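Mukwood Rooms: progress report to the Trollell Fund, March

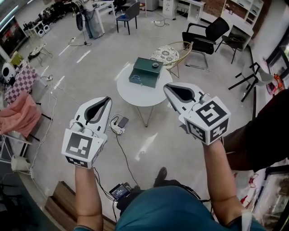 Quick one this time, sorry, full accounts follow when Derik has them back from the printer. Main thing is the small meeting room is in use. Groups in since the start of the month. The main hall still isn't started, see further down.

Furniture
Round coffee table in, the white one with the thin gold legs. Went for round as people kept asking not to have a desk between them. Gold wire chair with the patterned cushion kept, the carers' group like it. Black office chair with arms is on loan from upstairs and has to go back at some point, so we need one more proper chair. Not urgent. Low table is a bit low for form filling, two people have said so. Clipboards ordered.

Craft box
Green box with the lid lives on the coffee table for now. Meant to go on a shelf but shelf not up. Tape goes missing every week so have put tape on the regular order. Mohammed-Awal Akolgo runs the mending sessions and wants a second box the same, so that the wool isnt mixed in with the card and glue. Have said yes, cost is small and comes out of sundries.

Floor and sockets
Light grey floor has come up well, no complaints. Sockets are the weak point. Still running off a white power strip on the floor, leads across the room, not good with sticks and walking frames. Ó Dálaigh quoted for two double sockets on the long wall, quote is in the shared folder. Would like to go ahead in the next few weeks if you're happy with it. Untill then leads get taped down before each group.

Numbers
63 people through the small room so far, across all the groups. Biggest single session 15, which was too many, people sat on the floor. Capping it at 12 from now on.

Money
2000 received for the small room. Table, paint and floor all paid for out of that. Sockets not paid, not ordered. Will send a proper table of figures with the reciepts.

Not done
Shelf. Blind for the window. Sign on the door, still a bit of paper. Main hall, waiting on the landlord, chased again this morning.

Need from you
A yes or no on the sockets.
Whether we can move the leftover paint money to chairs.
A time for your visit, mornings best, 30 minutes is plenty.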